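Clearing a grip fault on soft bags

A gripper that trips on overcurrent while holding fabric should be cleared by hand before anyone homes the arms. At Naltcombe we homed first, and the left arm dragged the backpack across the table.

1. Press stop. Keep hands out until both arms are still.
2. Set the grip limit back to 300. Ours had been left at 2,000. 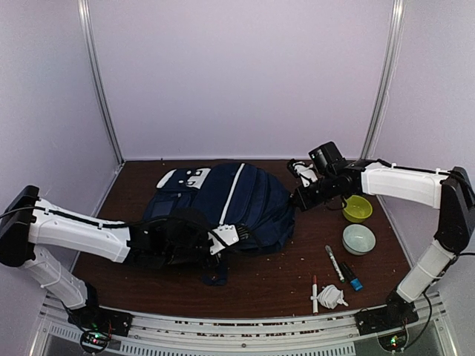
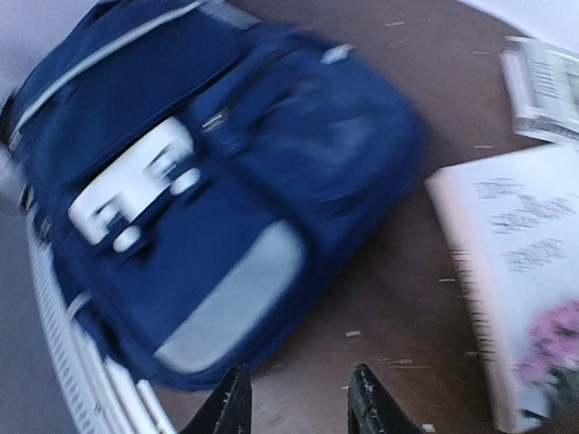 3. Open the fingers from the console in steps of 10. Don't pull on the bag.
4. Check straps and buckles for snags, then home one arm at a time.

If it trips again, tag the cell out and call Youssra Benkirane.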